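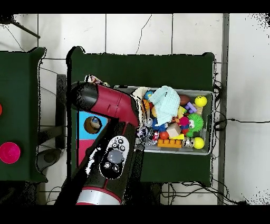 The Fulo letter came again this morning, four pages on why we should all be holding more of its balanced fund, and I read it standing up so I would not get comfortable. Samah Abdelaziz signs it now. She writes better than the last man, I'll give her that, but the argument is the one I have been mailed every April since I opened the account: stocks wobble, bonds steady them, stay the course. Two years ago the stocks wobbled and the bonds fell down with them. She gets to that on page three and calls it "a period of unusual correlation." My own account is about as balanced as a gray plastic bin packed with toys, everything dropped in on top of everything else, and I paid an adviser for some of that.

Checked the balances after coffee. The Fulo fund stands at 2,188, against 2,067 when I last wrote it down in here. So it is up 121, and the letter takes the credit. I would like to know how much of that is the market and how much is Samah. There is a chart, but it starts at the bottom of the dip, and any chart looks fine if you let it start there.
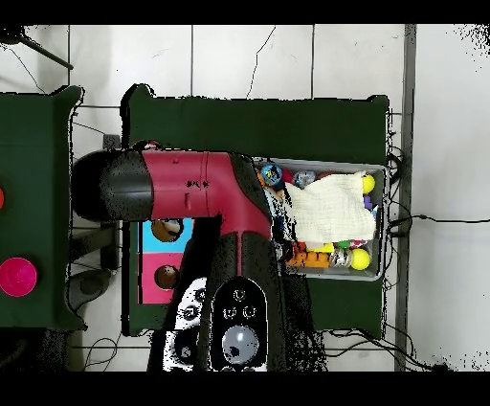 Red arm, green table.

Then the fees. I had to go to the back of the Kakov statement to find them, under a heading that says "other information." Over the life of the account I have paid them 718. For that I have had one phone call and a calendar. Kakov says its managers are "actively positioned for a range of outcomes," and I have read that sentence maybe ten times without learning what they bought.

Bouazza is the one everybody at lunch is excited about. It promises income whatever rates do. I asked what it owns and was told private loans, valued every quarter by Bouazza. So the price is steady because the people who set the price like it steady. I said so and got a look. 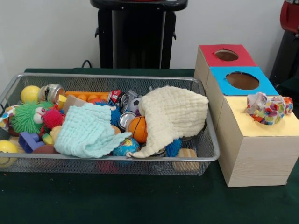 I am not putting money in until somebody shows me what a holder got the last time a lot of people wanted out at once. The brochure has a line on it, that withdrawals "may be managed in the interest of all investors." I take that to mean you wait.

Toltness pays nearly nothing and says so on the front page. I moved 127 over there at noon, which was the dividend money, and will leave it until I have a better idea or the bills come. Wrote to Fulo as well and asked for the same chart starting two years earlier. I expect a brochure. If they do send the chart I will tape it in here next to the old one.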